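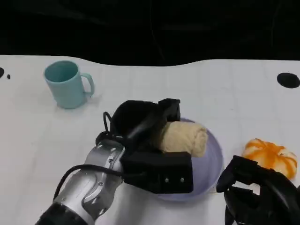
Dalsgaard hand towels, beige, and the Arance lavender plate: two months in

I went into Bencombe for light bulbs and came out with a set of towels and a plate. My wife, Hằng Mạch, would like it recorded that we still have no light bulbs.

The towels first, as they cost more and have caused more discussion. Dalsgaard sells them in beige, a darker beige, and a white for people with no children. We took the plain beige. Out of the packet they had that slightly waxy feel new towels have, and for the first few days they pushed water politely from one side of my hands to the other. The label says to wash before use. I read the label in the second week.

After a couple of washes they settled down and I have come round to them. They dry hands, they dry faces, and they get through a normal evening without going clammy. They are on the thin side if you like something you could insulate a loft with. I don't, and the thinness pays off on the washing line, where they are done by lunchtime while the old bath sheets hang there sulking until dark.

They also roll well. I never cared about this until we started putting them out rolled for guests, which was Hằng's idea and which I mocked for a whole weekend before doing it every time. Fold it in half lengthways, start from the short end, keep a bit of tension on, and you get a cylinder that mostly keeps its shape. Grip it too hard when you pick it up and the end goes oval. A tap on the worktop sorts that out, more or less. The ends never come out quite flat and I have stopped minding.

Now the plate. Arance calls the colour lavender and for once the name is fair. It's a pale purple, shallow and round, the sort of thing that makes a boiled egg look as though it's on holiday. I bought one to see if I'd like it and the shop has since sold out of the rest, so one is what we have. It has become the towel plate. A rolled towel sits on it by the basin, looks far more expensive than it was, and has so far convinced two sets of visitors that we live like this.

As an actual plate it is less good. It's too shallow for anything with gravy, as my brother-in-law Tâm Tạ found out with a plate of stew and a pale shirt. Toast is fine. Biscuits are fine. A whole peach will roll off if you walk at any speed. I would also say that the colour does odd things to ham, and I'll leave it there.

Complaints. One towel pulled a thread in the first month, near the hem, and I snipped it and it has behaved ever since. The hanging loop is too small for our hooks, and I suspect for anyone's. The beige shows tea. It also shows toothpaste, mascara and whatever the dog had on him in August, though all of that came out at forty degrees with ordinary powder.

We had the Stovodetti towels before these, and they were softer for longer, but they shed. I was finding grey fluff in the soap dish until the day we cut them up for dusters, and as dusters they shed on the furniture. The Dalsgaard ones left some fluff in the filter on the first wash and hardly any since.

Would I buy the towels again? Yes, and I'd put them through the machine before letting anybody near them. Would I buy the plate again? I've been back to Bencombe twice to ask if it's in stock, so I suppose that's a yes as well, although I'd want it a bit deeper and I wouldn't give it to Tâm.

Towels: four out of five, one off for the loops.
Plate: three for food, five for holding a towel.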